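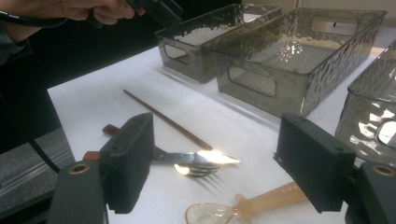
Why sorting is harder than it looks

Sorting means putting things that belong together in the same place. You have been doing it since you were very small, when it mostly involved picking the peas out of your dinner. It sounds like the easiest job in the house, and grown-ups like to hand it out as if it were. But before you can sort anything, you have to decide what "belong together" means, and that is where families fall out. Take a chopstick and a table knife lying on a sheet of white paper, with three smoky grey bins at the back. Which bin does the chopstick go in? It is long and thin, and so is the knife. You eat with both. One is brown all over, but the knife has a reddish-brown wooden handle, so you could say they nearly match. The bins have no opinion.

Pick a rule and stick to it

What you need is a rule. Here are some that people use:

By job. Things for cutting go together, things for picking food up go together, and things for stirring get a home of their own.

By material. Wood with wood, metal with metal. This works well until you meet a knife with a metal blade and a wooden handle, which has not read your rule.

By size. Long things in the long box. Very neat to look at, and hopeless when you want a teaspoon.

By who uses it. Popular with younger brothers, who would like everything to be theirs.

Most kitchens go by job. When you are hungry you think "I need a fork", and hardly ever "I need something 20 centimetres long".

The trouble with chopsticks

Chopsticks come in twos, so sorting them is really two jobs: first find the chopsticks, then find out which ones are married. Ebere Effiong, who wrote to us in August, sorts hers by the pattern at the top. She has one left over and keeps it for poking holes in the soil when she plants beans. We think this is a perfectly good career for a chopstick.

Why see-through boxes help

A box you can see into saves you lifting the lid on every one. Smoky plastic is a sort of halfway house. Enough light gets through to show there is something inside, but a rippled wall bends the light about, so a spoon can turn into a wobbly grey fish. A label fixes this. So does looking in from the top.

Handles cut into the side are useful too. A hole weighs nothing and can't fall off — try saying that about a drawer knob.

Have a go

Ask a grown-up for a handful of kitchen things with no sharp edges. Spoons, a spatula, a whisk and some chopsticks will do. Spread paper on the table and find three boxes.

Sort everything by job. Tip it all out and sort it again by material. Did anything move house?

Now ask someone else to sort the same things without telling you their rule, and try to guess it. If they say they haven't got one, watch where they put the whisk.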